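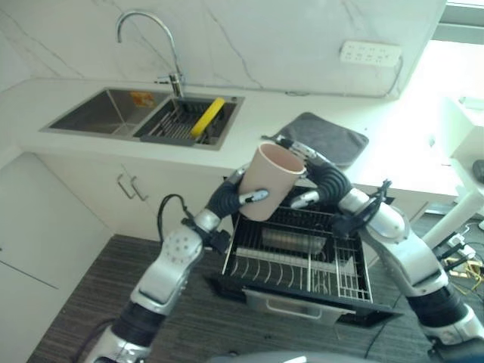 Ticket: right hand lets go late over drawer
Opened by: Renji Ikeda
Assigned: Onyekachi Adebisi
Opened 19/07/2021
Status: open, workaround in

Problem
Cup task, kitchen drawer. Both hands get the cup over the drawer fine. On release the left opens when told, right hangs on for a moment and drags the cup round. Then it goes in against the wire dividers on its side. Happened on 6 goes out of 20 last night.

Only the tall pink cup. Short mugs ok.

Tried so far
- restarted Veduser, no change
- swapped the right hand's cable for the spare. No change, put the old one back
- slowed the whole move down. Worse if anything
- thumb by hand with power off: moves freely, no grit

RI

Onyekachi: what's the release timeout set to on the right? Left was changed in January when we did the thumb, dont think anyone did the other one.

Renji: right is 2000 ms, left is 12. That'll be it then. Where did 2000 come from??

Onyekachi: default. Left got overwritten by Frøydis's config, right still on the old file. Copy hers across, but check the grip limit before you run it - hers was tuned for the left and might squeeze too hard.

Renji: copied. Grip limit left alone. Let go cleanly on the first few, then it hung again once. Log says the right hand was waiting on a contact reading from the thumb. On this cup the right thumb sits below the fingers and not round the front, so maybe it isnt getting a proper reading.

Onyekachi: plausible. Turn off wait-for-contact on the right for now. Will ask Frøydis about the theshold.

Renji: off. Leaving it open till she's replied.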